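Clothing exchange to continue at Tirnomgate after first full year

The Hatard Housing Cooperative has confirmed that its clothing exchange at Tirnomgate will continue for a second year, with longer opening hours and a revised system of credits. The program coordinator met with the newsletter in the cooperative's office on Torkham Road to discuss the first year of operation and the changes residents can expect.

The exchange opened in a former storage room on the ground floor. Residents bring in clothing they no longer wear, receive credits for it, and use those credits to choose something else. No money changes hands at the counter.

"We had a waiting list for the storage room itself, so there was some debate over giving it up," the coordinator said. "The members voted on it and the result was close. I think it is fair to say that a number of people who voted against it are now regular users."

Most of what arrives is everyday wear: T-shirts, sweatshirts, children's trousers and school jumpers. Winter coats are the most requested item and the hardest to keep on the rail. The coordinator said the exchange asks residents to check each piece at home, laid out flat in good light, before bringing it down. 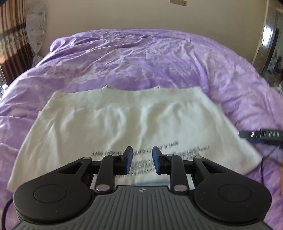
One resident wrote to the cooperative to say that the checking rule was discouraging, and that a shirt with a missing button was still worth more to a family than no shirt at all. The letter was discussed at the spring members' meeting, and the wording of the rule was changed as a result.

"That letter was right," the coordinator said. "Our first notice read as though everything had to be perfect. What we need is for things to be clean, and for any fault to be pointed out to us. A loose hem is a few minutes' work. A garment that arrives damp in a sealed bag may be lost altogether, and so may everything else in the bag."

Small repairs are done at the counter on the first and third evenings of the month. Larger ones are sent to Vaněk, the alteration shop beside the library, under an agreement that limits the cost to the cooperative to $8 for each garment. The agreement covered 22 repairs over the winter, most of them zippers.

Asked whether the agreement would be renewed on the same terms, the coordinator said discussions were still under way - the shop has raised its prices for other customers - but that both parties wished to carry on.
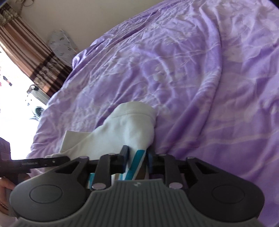 Changes to the credit system

Under the original rules, every item earned one credit regardless of type. The coordinator described this as simple to run but unfair in practice.

"Someone would bring in a good wool coat and go home with a pair of socks, and they were quite entitled to ask why," the coordinator said. "From September a coat will earn four credits and a jumper two. Children's clothing stays at one, both ways. Families asked us for that and it was an easy decision."

Credits will also no longer lapse. Previously they expired at the end of each season, which led to a rush in the final week and, in the coordinator's words, "a great deal of clothing chosen in a hurry and brought straight back".

Light summer clothing presents a different difficulty. The exchange receives far more of it than residents take.

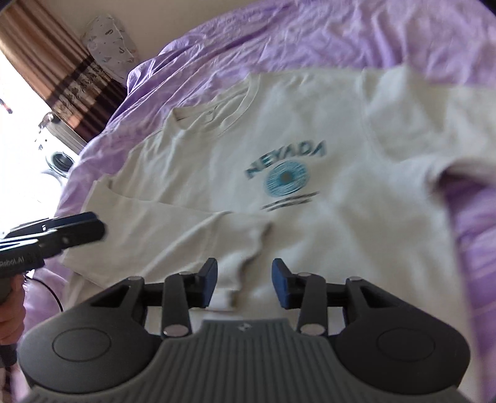
"We could fill the room with short sleeves by the end of January," the coordinator said. "We set a limit of 100 pieces on the rails and the rest is boxed for later in the year. If it has been through two seasons and not been chosen, we offer it for cleaning cloths. The maintenance staff take most of that, and they have been very patient with us about the buttons."

The coordinator was less certain about a proposal to open the exchange to people living outside the cooperative. Several members support the idea, and there have been enquiries from neighbouring buildings. The room has a single door and one narrow aisle, however, and the insurance covers residents and their guests only.

"I would like to see it happen," the coordinator said. "I would also like to see a second rail and a proper mirror, and those will come first."

From September the exchange will be open until 8 pm on its two evening sessions each month. Residents may leave clothing at the Torkham Road office during business hours, in an open bag marked with their unit number. Bags should not be left outside the exchange door.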